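Pre-purchase inspection, two-arm kitchen cell – Kitside test bench
March 21, 2020

Task under review: moving steamed buns from steamer to plate. Quote on the table is from Plakar, with Gakach as the fallback. Comments are mine and the budget is everyone's problem.

- [x] Arm reaches pot and plate from its mount
- [x] Gripper fingers fit inside the pot rim – snug, see line for spare fingertips
- [ ] Cables off the floor. *Power strip under the table. Add cable trays to the order.*
- [ ] Pot fixed to the table. *Paper towel is not a fixture. Price a real one.*

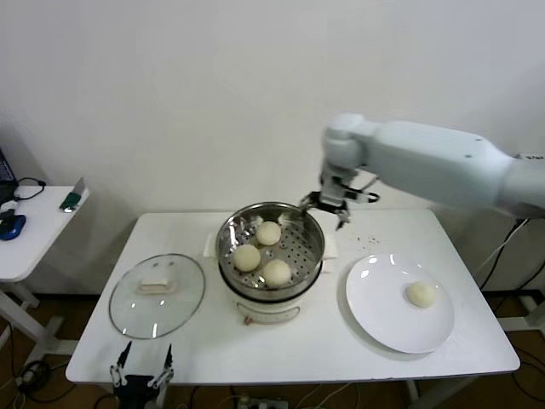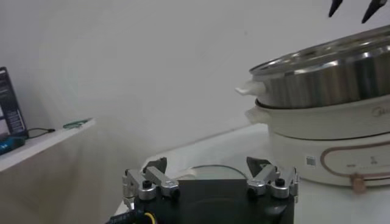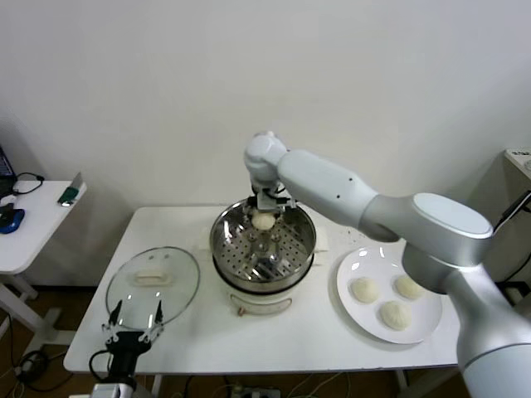 - [ ] Emergency stop within reach of a seated person. *Plakar lists it as an "option." So are brakes, I suppose.*
- [ ] Food-safe finger covers, 15 pairs. *Gündoğdu sells these for less.*
- [ ] Service contract, 2 years. *The 4,000 is per arm. Read page 3 again before signing.*
- [x] Table takes the load without wobble
- [ ] Steam exposure covered by warranty. *Asked. Was sent a brochure.*

Hold the order until the open boxes are closed. Delivery in June still works if the stop button gets added to the quote – the plates we already own.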